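Lemon and other cleaning myths, tested on a cross cook

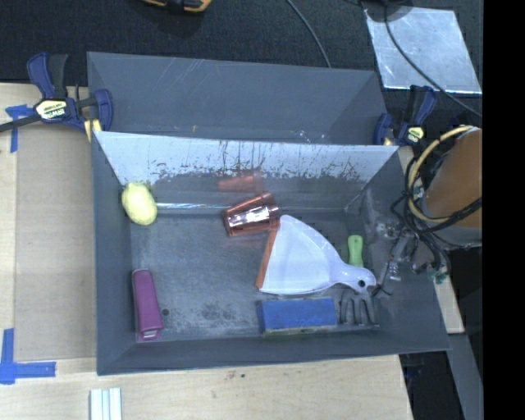

Does rubbing half a lemon round the sink save you buying limescale remover?
For a light film on a tap, it does the job if you leave it on long enough. For a proper crust round the plughole, you'd get through a bag of fruit and still need the bottle.

I have been told to clean with lemons for most of my adult life, usually by people selling something. The latest was a leaflet for Brilta descaler, which says lemon "unlocks" the cleaner. I tried Brilta on one tap with lemon and on the other without. Both taps came up the same. One smelled nicer.

The microwave trick is better. Put a few slices in a bowl of water, heat until it steams hard, leave the door shut for 4 minutes, then wipe. Zohreh Fallahi wrote in to say plain water does it just as well, so I tried that too, and she's right. The steam loosens the muck. Keep your lemon for the fish.

Chopping boards: salt and half a lemon will take the onion smell off wood. It won't make a board safe after raw chicken, whatever you've read. Hot water and washing-up liquid, then stand it on its edge to dry.

Marble and other natural stone: don't. Acid leaves dull marks and they don't wipe off. The man at Gudside wanted 122 pounds to polish out a patch no bigger than a saucer, and I know this from my own worktop.

Never mix lemon, vinegar or any other acid with bleach. The fumes are dangerous and I've no jokes about it.

Lemon down the waste disposal: smells lovely till teatime.

Bicarb and lemon together: lots of fizz, and what's left afterwards is mostly salty water. Use the bicarb as a paste for scrubbing, by itself.

Arnulfo Chávez asks whether lemon keeps ants out. I squeezed two along the back step in June and the ants went round. Sealing the gap under the door worked better.

As for storing them, a bag in the fridge keeps lemons firm far longer than a pretty bowl on the side. I doubted that one as well, and have had to give in.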